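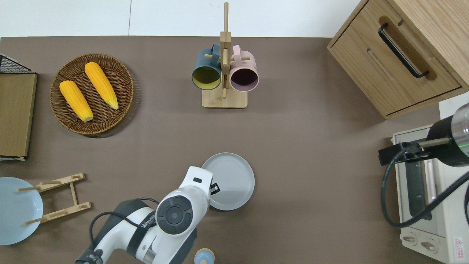 2026年3月27日（金）、Umaliのデータ収集拠点を見学した。ロボットに家事動作を覚えさせるための手本を、人が一件ずつ操作して記録している施設である。こちらからはDexter Riveraと私の2名が参加した。案内はJonalyn Pangilinanさん、技術面の説明はKamran Shahbaziさんが担当してくれた。以下、社内共有用にまとめる。

## 見学の経緯

当社では5月から、食器の片付けを対象にした学習用データの収集を始める予定である。機材の選定はほぼ終わっているが、収録の手順と品質の基準が決まっていない。先に同じ種類の作業を始めているUmaliに相談したところ、収録中の部屋を見せてもらえることになった。

## 施設と作業台

受付で入館証を受け取り、二階の収録室に入った。部屋は窓側と廊下側に分かれ、窓側が収録、廊下側が確認と注釈付けの作業に使われている。

私たちが主に見たのは台所用品の台だった。茶色の天板の中央寄りに灰色の丸皿があり、白と黒のアームが手前からその皿に向かって伸びている。奥には木製のマグツリーがあり、濃い青緑とピンクのマグが掛かっていた。ほかに水色の皿、木製の皿立て、とうもろこしを2本入れた編みかご、クリーム色のオーブントースターが同じ台に載っている。

対象の物だけを置いた台で集めると、学習後のモデルが物の多い台所で動かなくなる、というのがShahbaziさんの説明だった。Umaliでも初期の収録では皿と皿立てしか置いておらず、そのデータは現在、事前確認の用途にしか使っていないそうだ。

配置は収録管理ソフトのZandisskaが指示を出す。操作者は画面に出た配置表に従って物を置き直し、置き終えたら確認ボタンを押す。表の指定は「左奥」「中央手前」といった区画単位で、細かい位置や向きは操作者に任されている。座標で厳密に指定した時期もあったが、置き直しに時間がかかり、位置のばらつきも小さくなりすぎたため、やめたとのことだった。

## 収録の流れ

操作者のPongsak Boonchuさんに、一件分の流れを教えてもらった。

1. 配置表に従って台を整える
2. アームを開始姿勢に戻す
3. 課題文を読み上げて記録を開始する
4. 動作を行い、終わったら手を止めて記録を終える
5. 成功、失敗、やり直しのいずれかを付ける

一つの課題につき300件を集め、足りない条件があれば追加する。一日の目標は操作者一人あたり70件。慣れればもっと早く進められるが、後半になると動きが雑になるので上限も同じ数にしているという。

課題文は短い。「灰色の皿を皿立てに入れる」「青緑のマグを取って皿の横に置く」といったもので、同じ動作に複数の言い方を用意してある。言い換えは注釈担当のCherry Mae Calimlimさんがまとめて作り、操作者が読みにくいと感じた文は週ごとに差し替えている。

Boonchuさんによると、難しいのは薄い皿である。縁のどこをつかむかで、その後の手首の向きがほとんど決まる。縁の手前をつかむと皿立ての前で向きを変えることになり、動作が長くなる。最初の一か月は、この持ち替えが入った記録が多かったそうだ。

## 確認と注釈

廊下側では、Calimlimさんが前日分の記録を確認していた。見る項目は、課題文と動作が合っているか、途中に長い停止がないか、終わりの姿勢がそろっているか、の順である。停止については、操作者が考えている時間がそのまま入るとモデルも同じ場所で止まるようになるため、前後を切るか、件ごと外す。

失敗の記録も捨てていない。皿を落とした、マグの取っ手に指が掛からなかった、といった理由を付けて別に保管し、つかみ直して成功したものは「回復あり」として学習に使う。回復の例を入れたことで、つかみ損ねたあとに空のまま動き続けることが減ったという説明だった。

注釈の基準書は見せてもらえたが、持ち出しは不可。判断に迷った例を日付順に足していく形式で、目次はない。Calimlimさんも検索で使っていると言っていた。

## 質疑

**照明は変えているか。** 午前と午後で窓のブラインドの開き方を変える。専用の照明は使っていない。

**操作者による癖はどう扱うか。** 同じ課題を必ず複数人で分担する。誰の記録かは残すが、学習時には渡さない。

**機材の故障は。** アームの外側を通るケーブルの傷みが多い。予備はRoldaleから取り寄せており、届くまでに2週間かかることがある。

**食品は本物か模型か。** 課題によって使い分ける。洗う工程を含むものには模型を使う。

最後の質問の途中で次の収録の時間になり、Sovbergとの共同評価については聞けなかった。Pangilinanさんにメールで問い合わせることになっている。

## 持ち帰り事項

- 配置の指定を区画単位に変更する（担当：Rivera）
- 失敗理由の分類案を作る。最初は項目を少なくし、運用しながら足す
- 一日の件数に上限を設けるかどうか、操作者の意見を聞く
- 予備ケーブルを5月の開始前に発注する

課題文の言い換えについては、当社では日本語と英語の両方が必要になる。Umaliは英語のみのため、この部分は参考にできる手順がなかった。別途、打ち合わせを設定する。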